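June, late, after ten at night

Wrote nothing yesterday because I got in too late, so two days go in here together.

Yesterday was mostly swapping hardware. The Brondel fingers came off the left arm at nine and the Presemitz ones went on. The adapter plate fits both, as Lamisi said it would, but the Presemitz screws are a hair longer and bottom out before the plate is tight. Benedicta found washers in the drawer under the vise. With washers it holds. I wrote the washer thickness on the inside of the box lid so we don't go through this again next month.

After that the controller would not see the gripper. Yayra thought it was the cable. I thought it was the address. It was the address. The old one ships on 4 and the new one also ships on 4, but the new one wants the baud rate set before it will talk, and the manual has that on the last page after the warranty. We lost most of the morning. Lunch was rice from the place across the street, eaten standing up.

In the afternoon I ran the opening and closing test with nothing in the fingers, 400 cycles, and logged the position at full open every time. The Brondel drifted when we did this with it in the spring. The Presemitz did not drift that I could measure, but the log shows one dropped message near the end and I want to know why. Zübeyde says a single drop in a run like that is nothing. She is probably right. I saved the log anyway, number 1828.

The sound is different too. The Brondel has a whine at the end of its stroke that I had stopped hearing. The new one clicks. Nhyira disliked the click within an hour and asked if it could be turned off. It can't, it is the brake.

Went home at eight. Bad night, the neighbor's dog again.

Today we started on the pads. This is the part I have been waiting for, since the fingers matter less to me than what is on them. We have the hard black pads that come in the kit and the soft ones Yayra ordered from Wumbei. The kit pads are smooth and fairly thin. The Wumbei ones have a texture and give a little when you press them with a thumb. Yayra cut the first pair too long and they rubbed at full close, so he trimmed them with a razor blade and we glued the second pair with the same stuff we use for the feet on the carts.

Kit pads first. Cans were fine. Boxes were fine. Anything round and slick was bad. A glass bottle picked up off center turns in the fingers and ends up hanging by its shoulder, and then the arm moves and you just wait for it. We put a folded towel down. We did 12 picks per item at the force we normally use and then 12 more with the force up a step. More force helped the glass and ruined the plastic, which caved in and popped out of the fingers the other way. I don't want a different force for every item if I can avoid it. Lamisi says we will end up with that anyway and I should get used to the idea.

Changed over to the Wumbei pads before lunch. At the normal force the glass stayed put much more often. The plastic bottle still dented, though less, and it came back into shape when we let go. I would not call it solved. The soft pads pick up dust, and after a while they grip worse until somebody wipes them. Benedicta wants to know how many picks we get between wipings before anyone signs an order, and that is fair. I put it on the list for tomorrow.
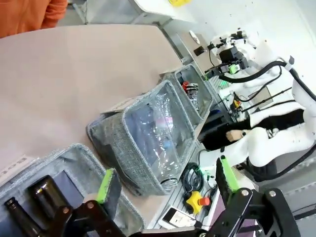 The wrist camera needs its own line in the comparison, because the Binine unit we are trying gives a wider view than the old one and I had only been judging it by the depth numbers. With the fingers wide open it still gets both green pads, left and right, and the space between them, so I can check how a pad is sitting without walking over and bending down. The clear plastic on top of the gray bins is a harder case. I can make out the plastic bottle in the middle bin through it well enough by eye, ridges and screw thread included, but the depth map breaks up on anything clear. The two brown bottles lying side by side in the nearest bin throw a highlight off the glass, and I expect trouble from that as well. Zübeyde suggests a cheap polarizing film over the lens. She has a sheet of it at home and will bring it.

The mount is slightly off from level. I noticed it when I was lining up the calibration board and spent a while thinking the board was crooked. The software doesn't care once the transform is right, but people do, and I caught myself tilting my head at the monitor all afternoon. My neck hurts. Nhyira offered to print a wedge. I said to leave it until we know which camera we are keeping.

Cable routing is still bad. The Binine cable is stiff and pulls on the connector when the wrist turns past a certain point. I put in a loop with a velcro strap and limited the last joint by a few degrees for now. It needs a right-angle connector, and I have asked for one.

Where it stands tonight: Presemitz fingers over Brondel, unless the dropped message comes back. Wumbei pads over the kit pads for glass, no opinion yet for cans. Camera undecided. Roughly a week left before the Brondel set has to go back, so if I want to run it again with the soft pads it has to be soon. Yayra thinks the soft pads might rescue the Brondel and then the price difference is hard to argue with. I hadn't thought of that and it annoyed me a little.

Tomorrow: wipe test, polarizing film, ask Lamisi where the second torque driver went. Call Mom before noon. Buy bread and dish soap.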